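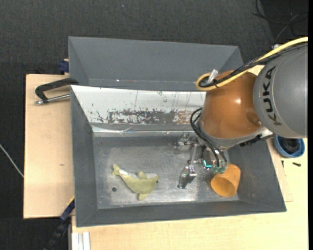 前箱：海豚毛绒、橙色杯子（侧躺），夹爪空。后箱看得到的部分是空的。

**工单 286**｜状态：部分解决，转待观察
**提交方**：Predadwood，Renu Tomar
**处理**：Closivwood 现场支持，Lempi Peltonen
**模块**：Atow 抓取规划 + 视觉分割
**建单**：2024年12月22日
**优先级**：客户填“紧急”，我改成“高”。没停线，没伤人。

---

## 客户原话（复制过来的，没改）

> 收纳演示又卡了。前箱往后箱搬，毛绒玩具能抓，杯子侧着躺就不行，要么不下手要么下手就把杯子推跑。另外它老是去抓箱壁。Domínguez 那边的人下个月要来看，他们问的就是一句话：这东西现在到底能不能帮人收拾屋子。我需要一个能说出口的答案。

附件：日志包，抓取记录表，箱子尺寸图（旧版，别用）。

## 现象整理

跟 Renu 通了电话，把她说的拆开，其实是几件不相干的事混在一起报的：

- A. 视觉把前箱后壁那块白色斜板上的掉漆当成物体，反复生成抓取点
- B. 杯子侧躺时规划失败，日志里是 `no_valid_grasp`
- C. 杯子侧躺时规划成功，但夹爪合上之前杯子滚了
- D. 毛绒偶尔抓起来之后被判“未抓住”，又放回去重来

D 客户没提，我在日志里看见的。她说她以为机器在“犹豫”。

## 记录

### 第一轮，只看日志

抓取记录表里一共 170 次尝试，其中 14 次最后靠人伸手进去摆正才继续。表里没有单独列出 A，全记成“空抓”，所以成功率那一栏没法看。先不引用，也请别截给 Domínguez。

A 很容易确认。分割结果叠回图上，掉漆那一长条经常被框成一个扁的物体。深灰带点棕，外面一圈白碎边，对模型来说跟一块抹布没什么区别。下面那条皱的反光带有时候也被连进去。箱底金属有划痕，反光最亮的地方在靠下中间，也出过假框，次数少。

毛绒的分割一直很干净。黄绿色，在灰底上太好认了。尾巴后面那小块白有时掉出 mask，不影响抓，抓取点在身体上。

### 第二轮，远程改参数

改了什么：

1. 箱内有效区往里缩，后壁斜板整块排除
2. 物体最小高度阈值调高一点（反光没有厚度，深度图里能滤掉一部份）
3. 杯类的抓取候选放开“夹杯沿”和“横夹杯身”两种姿态，原来只开了从上往下夹直立杯

结果：A 基本没了。B 少了，但是 C 变多。合理，以前它根本不下手，现在下手了，杯子就滚。

缩有效区有副作用，先写在这免得以后忘：东西如果靠着后壁，它现在看不见。Renu 问那怎么办，我说先别往后壁扔。她不太满意。我也不满意，后面再说。

### 第三轮，现场

到 Predadwood。先没碰代码，站着看了一会儿。

线缆：黄色那根粗的和黑色那束在橙色关节上方折回来，弯得挺紧。手腕下去的细黑线是弧形悬着的。换到横夹杯身的姿态时手腕要转一个比较大的角度，我担心悬着的线碰箱沿。慢速手动走了一遍，没碰到，但离得近。在规划里给手腕加了转角限制。结果就是有些杯子朝向现在没解，会报 `wrist_limit`，这个是**正常的**，看到别再开单。

台面：前箱右边有两颗散的深色螺丝，旁边蓝碗里装着黑色的料。跟 Renu 说了，螺丝收走，碗挪远一点，就在机械臂下面。当场收了。

箱子：左边有夹具压着，推了一下，没动。标定板复核一遍，偏差在允许范围内。所以不是箱子跑位。

杯子为什么滚，看了几次就明白了。杯子一头宽一头窄，侧躺时绕着窄头转。指尖从旁边下去，先碰到的那一侧一推，它就拐着弯走。毛绒被碰一下会软下去，原地不动，等着被抓。同一个下探动作，软的东西替你兜着误差，硬的圆的东西把误差放大。

试过的办法：

| 办法 | 结果 |
|---|---|
| 下探放慢 | 有用一点，没根治，节拍变长，客户嫌慢 |
| 指尖先张更大 | 杯子离箱壁近时会蹭壁，退回 |
| 夹杯沿，一指进杯口一指在外 | 杯口朝向合适时最稳 |
| 先把杯子推到箱壁再夹 | 能行，看着笨。演示的人不喜欢 |
| 合爪前重拍一次 | 指尖把杯子挡住，拍了白拍 |

最后用的组合：杯口方向能估出来就夹杯沿；估不出来就推到左壁或前壁再横夹。后壁不推，那边被排除了，推过去等于丢了。

杯口方向的估计是用深度图看里面那块凹下去的暗区。橙色内壁有阴影的时候好估。灯从正上方打、里面很亮的时候就不行，分不清杯口杯底。让 Renu 把正上方那盏灯关掉了，换旁边的。她问家里是不是也得关灯。

好问题。先记着。

### D 的处理

“未抓住”误判，查下来是合爪后的开度阈值按硬物设的。毛绒被压扁，开度小于阈值，程序以为夹了个空。按类别分开设，软物看开度加上抬起后的二次拍照，两个都说没有才算没有。

改完跑了一段没再出现。没跑够久，不敢写“已修复”，写“未复现”。

顺便：二次拍照一开始老把箱底左边那个小黑点认成“掉下来的东西”。加到忽略列表了。箱子要是换一个，忽略列表要清空！！这个我写在控制柜上贴了条。

## 没解决的

- 靠后壁的物体。正经办法是换掉那块板，或者重新喷一层哑光的。掉漆面还会继续掉，今天排除的区域明天就不准。已经跟 Predadwood 提了，他们说八月那会儿就申请过换板，一直没批。
- 毛绒压在杯子上面的情况。没测。Renu 的演示脚本里没有，可是谁家的玩具箱不是摞着的。
- 杯子里有东西。没测，也不打算在这张单里测。要测得另外开，夹具和电气的人得在场，下面全是线。
- 透明杯。深度直接花掉。别演示透明杯。

## Renu 问的那句话，怎么回 Domínguez

她要一段能直接转发的。草稿如下，她可以改口气，别改意思：

> 在固定位置的箱子里，把认识的软玩具和单个的不透明杯子搬到另一个箱子，可以做，需要有人在旁边看着。偶尔要人伸手摆一下。
> 灯光、箱子、物品种类变了，需要重新调，调的时间以工作日算。
> 直接放到家里地板上收拾，现在不行。

Renu 回复，贴一下：

> 第三句能不能软一点。“正在推进”之类的。

我的意见是不能。我们为了让它夹一个侧躺的杯子，关了一盏灯，划掉一面墙，限了手腕，给一个黑点写了忽略规则。家里的地板没有箱壁可以把杯子推过去靠住，也没人给沙发做标定。对方如果按“快了”去做预算，后面来找的是支持组，就是我。

她后来同意了，但把“现在不行”改成“目前不在可交付范围”。行。意思还在。

她还问车间那边呢，Domínguez 有一部份需求是工位收尾，把散件从一个料箱倒到另一个料箱。这个我觉得比家里近得多：箱子是固定的，件是那几种件，灯归自己管，旁边本来就有人。跑起来之后难的是混料和小件，像台面上那种小螺丝，现在这套指尖我不看好，太大。建议他们先拿一种件来试，别一上来就拿混料箱。让他们寄样件，寄到 Closivwood，不要寄我工位。

## 给现场的操作备忘

开跑前：

- 上方灯关，侧灯开
- 台面清干净，散件不要留在箱子旁边
- 箱子夹紧，推一下
- 后箱清空，没清空的话放置高度会算错

出错时：

- `wrist_limit`：把杯子转个方向重来，不用报
- `no_valid_grasp` 连着出 2 次：拍照，存日志，再动手摆
- 去抓后壁：**马上停**，有效区配置多半被还原了，检查 `workcell_front.yaml`
- 毛绒抓起又放回：记下时间，发我，这个我要样本

手伸进箱子之前按暂停，按了再伸。别等它“看起来停了”。上次有人是看它不动就伸手，它只是在算。没事，但是不要再有了。

## 追加

配置已备份。改之前的版本也留着，文件名带 `_old`，别删别用。

线缆那个弯我还是不放心。发了照片给机械组，问要不要换个走线支架，把回弯放大一点。还没回。不阻塞本单。

Renu 晚上又跑了一轮，留言说杯子夹杯沿的那几下“挺像样的”，推墙那几下“像猫”。附了日志。看过了，没有新错误码，有一次夹杯沿夹偏，杯子提起来是歪的，放到后箱时倒了。对这个任务算成功，倒着也在箱子里。如果哪天要求杯口朝上码好，那是另一张单。

记录表的列也改了：空抓拆成“抓到背景”和“抓物体没抓住”，人工介入单独一列，介入原因必填。旧数据不回填，没人有空。

等：
- 机械组回线缆
- Predadwood 回换板
- Renu 给 D 的样本，有就重开，没有就关单

—— Lempi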